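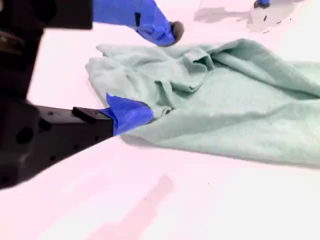
Pince Hitari, achetée 229 euros chez Millier pour le club de robotique du lycée. Note : 4/5

Nous l'utilisons le mercredi pour l'épreuve de pliage de linge. Montage en 28 minutes, notice correcte. Les doigts d'origine glissent sur le tissu éponge – un peu d'adhésif bleu au bout règle en partie le problème. Sur une serviette à plat, les élèves ont réussi 23 prises de suite. En boule, c'est plus aléatoire, il faut souvent reprendre le bord.

Points faibles : câble trop court, vis du carter qui se desserrent. Le SAV a répondu le lendemain.

Erick Mushi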